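헤루라(Herura) 작업장 자동화 기록 데이터 카드

개요

헤루라는 Dondine의 장비 운용 작업장에 로봇 팔을 도입하면서 수집한 영상과 작업 기록, 그리고 같은 기간에 진행한 작업자 면담 기록을 묶은 자료집이다. 기계 조작 가운데 반복 비중이 높은 공정을 로봇 팔에 맡겼을 때 작업자의 업무 내용, 근무 동선, 책임 범위가 어떻게 달라지는지를 살펴볼 수 있도록 구성하였다. 로봇 제어 성능을 비교하기 위한 평가용 자료로는 설계되지 않았다.

자료의 설계와 관리는 Priit Pärn이, 면담 및 작업 분석은 Corentin Bodin이 담당한다. 기록 장비의 설치와 보관 서버의 운영은 Istska에서 맡고 있다.

구성

자료는 다음 세 개의 폴더로 나뉜다.

video: 로봇 손목부 카메라로 촬영한 영상. 전체 166개 구간.
worklog: 근무조별 작업 일지. 개입 사유, 정지 시각, 재가동 시각을 포함한다.
interview: 면담 녹취록과 주제 분류표. 음성 원본은 제공하지 않는다.

작업 일지의 항목은 2000개가 넘으며, 각 항목은 영상 구간 번호와 연결된다. 영상이 없는 항목은 구간 번호 칸을 비워 두었다. 초기 일지 일부는 수기로 작성된 뒤 전산에 옮겨졌으므로 시각이 분 단위까지만 기재되어 있다.

수집 배경

도입 이전에는 작업자 한 명이 장비 한 대를 맡아 조작과 상태 확인, 재료 보충을 모두 수행하였다. 도입 이후에는 조작의 상당 부분이 로봇 팔로 이관되었고, 작업자는 여러 대의 장비를 순회하며 정지 신호에 대응하는 방식으로 근무하게 되었다. 이에 따라 직무 기술서가 개정되었으며, 개정 전후의 문서는 worklog 폴더의 부속 자료로 수록하였다.

면담에는 작업자 20명이 참여하였다. 참여는 자발적 동의에 따른 것이며, 참여 여부와 발언 내용은 인사 평가에 반영되지 않는다. 면담은 근무 시간 내에 실시하고 해당 시간을 정규 근무로 인정하였다.

작업자에게 나타난 변화

면담 기록에서 가장 자주 언급된 변화는 대기와 개입이 불규칙하게 교차한다는 점이다. 다수의 참여자가 손목과 어깨의 부담은 줄었다고 답하였으나, 언제 호출될지 예측하기 어려워 휴식을 취하기가 이전보다 까다로워졌다는 의견도 함께 제시하였다.

숙련의 의미에 관한 응답은 엇갈렸다. 경력이 긴 작업자는 장비의 소리와 진동으로 이상을 감지하던 경험이 새로운 업무에서 충분히 활용되지 않는다고 보았다. 반면 신규 배치된 작업자는 정지 원인을 분류하고 기록하는 일을 자신의 주된 업무로 인식하는 경향을 보였다. 두 집단 모두 정지 원인 코드가 실제 상황을 담기에 부족하다고 지적하였고, 1월 개정판부터 자유 기술 칸이 추가되었다.

책임 소재에 관한 질의도 반복되었다. 로봇 팔의 동작 중에 발생한 불량을 근무조의 실적으로 집계할 것인지에 대하여 작업장과 작업자 대표 사이에 협의가 진행 중이며, 합의 전까지의 불량 기록은 별도 항목으로 분리하여 둔다.

영상 자료

영상은 손목부의 어안 렌즈로 촬영되어 원형 화각과 왜곡이 그대로 남아 있다. 팔의 자세에 따라 화면의 상하가 회전하므로, 이용자는 분석 목적에 맞추어 방향을 보정하여야 한다. 보정본은 배포하지 않는다. 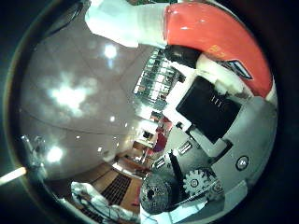
그림 1. 손목부 카메라 영상의 예. 붉은 주황색 로봇 팔과 연회색 기계 본체, 기계 뒤편의 작업 공간.

영상에는 장비 주변의 사람이 함께 기록될 수 있다. 얼굴이 식별되는 구간은 배포 전에 흐림 처리를 하며, 기록된 사람이 삭제를 요청하는 경우 해당 구간과 연결된 일지 항목을 함께 제외한다.

이용 제한

본 자료를 개별 작업자의 속도나 근태를 평가하는 데 사용하는 것을 금지한다. 인력 감축 규모를 산정하기 위한 근거로도 사용할 수 없다. 연구 및 교육 목적의 이용자는 이용 신청서를 제출하고 승인을 받아야 하며, 재배포는 허용되지 않는다.

알려진 한계

수집 대상은 작업장 한 곳의 3개 근무조에 한정된다. Bråten 작업장은 장비 배치와 교대 방식이 달라 이번 판에서 제외하였다. 야간 근무조의 면담 참여율이 주간보다 낮아 야간 근무자의 의견이 적게 반영되어 있다.

문의 및 정정 요청은 자료 관리 담당자 Priit Pärn에게 서면으로 제출한다. 정정 내역은 다음 판의 변경 기록에 수록한다.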